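Week 3 handout: Tea, water and time
Evening course in everyday food history, room 303
Notes by Emiko Honda

Hi all! These are the notes from last time, tidied up a bit, plus the stuff I ran out of time for (sorry, I got carried away with the teapots again). Bring them along next week, and please do the reading before then and not on the bus.

1. Where we left off

We'd got as far as tea being a leaf, one plant, Camellia sinensis, and all the rest being what people do to it after picking. Green tea gets heated early so the leaf stays green. Black tea is left to oxidize first. Oolong sits somewhere in the middle, and I could talk about oolong for a whole term, so I won't start. Peppermint, chamomile and rooibos are lovely but they come from other plants, and for this course I'm calling them infusions. You can call them what you like at home.

Someone asked whether white tea is just weak green tea. No! It's usually made from buds and young leaves that are withered and dried with very little handling. It can taste faint if you brew it fast, so give it a bit longer.

2. From bowl to cup to handle

This is the part I rushed. Early on in China, a lot of tea was pressed into cakes, ground up and mixed with water in a bowl. You drank the leaf along with the liquid. Whisked powdered tea went to Japan and stayed there, and that's where matcha comes from. Steeping loose leaves in a pot and pouring off the liquid became the normal thing in China later, under the Ming, and once you steep you need a pot, and once you have a pot you want small cups to go with it.

When tea reached Europe the cups came with it, and they had no handles. People held them by the rim and the foot, or tipped the tea into the saucer to cool (my grandmother still did this, and nobody minded). Handles crept in during the eighteenth century, and the big straight-sided mug is a different branch of the family again, closer to the beer mug than to the tea bowl. I find that very cheering.

For class I'd like you to look at the cup you use most and write down three things: how thick the rim is, how you hold it, and how full you fill it. Half a page is plenty.

3. Water and heat

Boiling water is fine for most black teas. For green tea let the kettle stand a while – cooler water pulls out less of the bitterness. If you've only ever had green tea that tasted like a wet lawn, it was probably brewed too hot or left too long, so try again before you give up on it.

Hard water makes a duller, cloudier cup and sometimes a film on top. If you have a filter jug, do one cup with filtered water and one straight from the tap and taste them side by side. Benedikt Riedl did this in the June group and came back a complete convert, with a notebook.

Don't squeeze the bag. I know, I know. Everybody squeezes the bag.

4. Things to read

The Binitz reader, the chapter on trade and taxes. Skip the tables unless you like tables.
The Sekiguchi booklet on tea bowls, mostly for the drawings.
Your own kitchen cupboard, labels included. Write down what's in there and where it says it comes from.

5. For next time

We'll be on sugar and milk, and who put which in first. There'll be a tasting, so bring a cup you like (any size, I'm not fussy) and tell me beforehand if you can't have dairy. If you missed the session, the sign-up sheet for the catch-up hour is by the door and there are 30 places.

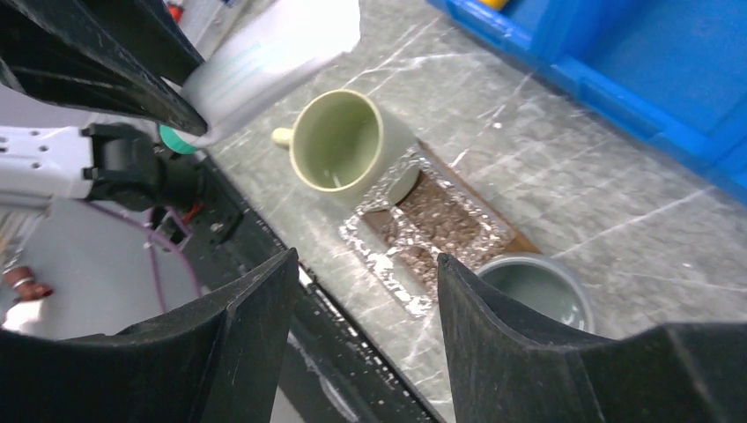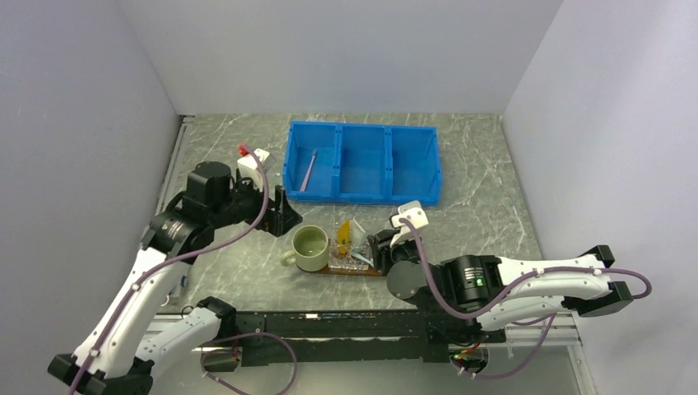
Word count: 620

One more thing about the written piece. It can be a family memory, a recipe, or a short history of one object, whatever gets you going. I'd much sooner read two lively pages on your aunt's teapot than a tour of the whole British Empire. Put your name on every sheet, please, and leave me a wide margin because I scribble.

Last date for handing it in is 26 August 2026. Paper or email, both are fine.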